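RECORDS AND OFFICE PRACTICE
Unit handout 9: Paper files in a shared cupboard
Tutor: Wiremu Kereama
Revised 1/3/24

Read this before the practical. The Menon case study is in handout 10 and you won't need it yet.

1. What goes in the cupboard

Current paper files only. At Kurnano a file is current if someone has added a sheet to it since the start of January last year. Older files go to the storeroom on the ground floor and are listed in the transfer book.

Loose paper doesn't go in a cupboard at all. Punch it, put it in the right file, then put the file away. If you don't know which file it belongs to, it stays in the pending tray with your initials on it.

2. Laying out the shelf

Dark blue is the colour for current files in this unit. Labels are pale, with dark lettering, and should be readable without taking the file off the shelf. Leave bare shelf between files so you can get your fingers around one without dragging its neighbour out as well. A cupboard with one shelf in the middle gives you two compartments. Fill the upper one first and use the lower only when you have to.
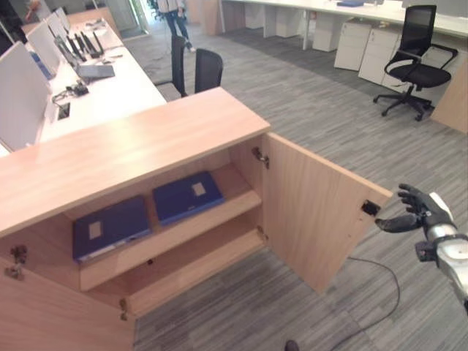

How long should a current file stay in the cupboard after the last sheet is added?
Twelve months, and then it is moved to the storeroom at the next quarterly check. The exception is a file under dispute, which stays until the matter is closed.

3. Doors and hinges

Open both doors before you start. With one door shut you end up reaching around it, and files get put back in the wrong place. Concealed hinges sit on the inside of the door and let it swing well clear of the opening, but they work loose if people lean on the door. If a door has dropped, don't force it – report it and leave it open.

Keep cables and bags out of the swing of the doors. Check the floor as well as the shelf.

4. Taking a file out and putting it back

Hold the file at its lower edge and steady it with the other hand. Bring it straight forward. Don't tip it by the top, as the spine will split in time.

Fill in the out card before you walk away. You may have up to five files out under your name. When you return a file, put it back in its own place with the label facing you, then cross out the line on the card.

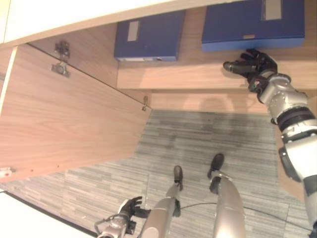

Figure 2. Labelled files on the cupboard shelf, door open.

5. Practical task (30 minutes, in pairs)

Set up one shelf using the Cledach file list. Write the labels, lay out the files and complete an out card for each one. Swap with another pair and find the file they name.

Hand in your out cards and the marked list. Pairs using the Gakar list should leave out the last page, which is being retyped – replacement copies will be at the front desk.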